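Gripper Week at the Gindley Kitchen Bench

Hi all, Kirsty Inskip again! I promised a gallery after the fault we had in November and I've been terrible about getting it up, so make a coffee and scroll along. Most of you know the bench already: marble counter, cutting board, two fingers and a stubborn streak.

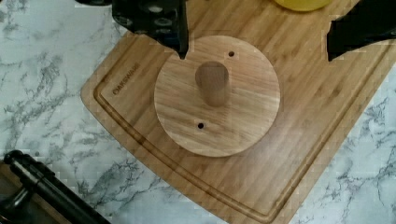
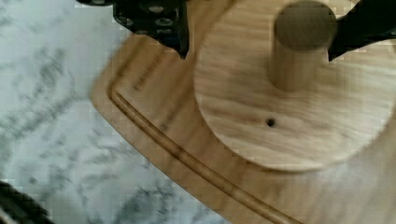 Our trouble was a finger that stopped telling the truth about where it was. Fendell (the arm, we named it after the street the lab used to be on) would report the gripper as open to 687 on our little in-house scale, and the right finger would be sitting well short of that. The left one behaved itself the whole time. You would not believe how long a lopsided gripper can get away with it, because on a soft or squashy thing one finger just shoves the thing over to meet the other and the log says "grasp OK." An upright peg on a round base, like the one on the cutting board in both pictures, is a lot less forgiving. Come down off center and you either land on top of the dowel or tip the whole disc, and Fendell did both of those before lunch.

The first bad grasp
It was a bit after 10 in the morning and I was on the keyboard. The arm came down, the right finger caught the top of the peg, and the force reading climbed way past where the software should have backed off. Our limit was supposed to be 519. It went to 800 and stayed there until Tadeusz Sadowski hit the stop. He was closer to the button than I was, and faster too (he plays a lot of table tennis, make of that what you will). The peg was fine. The mood in the room took a little longer to recover!

What we blamed first
The camera, of course. We always blame the camera. Bronisława recalibrated the wrist view twice and got the same numbers both times, to the last digit, and she was not pleased with me for asking for the second one. Then we blamed the board, on the theory that it was sliding on the marble, so we taped it down and ran the whole thing again. Same miss, same side.

The real culprit
A set screw on the right finger's drive coupling had backed out, so the coupling was slipping a hair on every close. It's a tiny thing and it lives under a cover, so you can stare at the outside of that finger all day and learn nothing. Lucyna Śliwiński found it by putting her hand on the housing and feeling for the click. I had been standing next to that click for two days with my headphones in.

And the force limit?
This is the part I'd like everybody to read, even if you only came for the gallery. The screw was bad luck. The limit was us. Somebody (me, it was me) had loaded the Furkia settings file to try a faster close, and that file had the force cutoff commented out. It never got put back. So we had a slipping finger and no cutoff on the same morning, and either one by itself would have been a dull afternoon with a hex key.

Changes since then
The cutoff now lives in the controller and a settings file can't touch it. If you try, you get a red line of text and the arm won't power up. There's also a finger check at startup, where both fingers close on a Jakubowski gauge block and the two readings have to agree. It takes 7 seconds and yes, I've heard the complaints about the 7 seconds. Thread locker on all the coupling screws, too, left side included.

One more for the people who work the late shift: hands stay off the counter while the arm is live, even for a quick nudge of the board. Kazimiera Borkowska had her fingers in there straightening things a few minutes before that first grasp, and I still think about it when I'm brushing my teeth.

If you're running the same style of coupling, go pull the cover and check yours. Ours looked perfect from the outside. Write to me at the usual bench address if you want the startup check script, it's short and the comments are mostly polite. Next gallery will be the new cable routing, which Bronisława has strong feelings about.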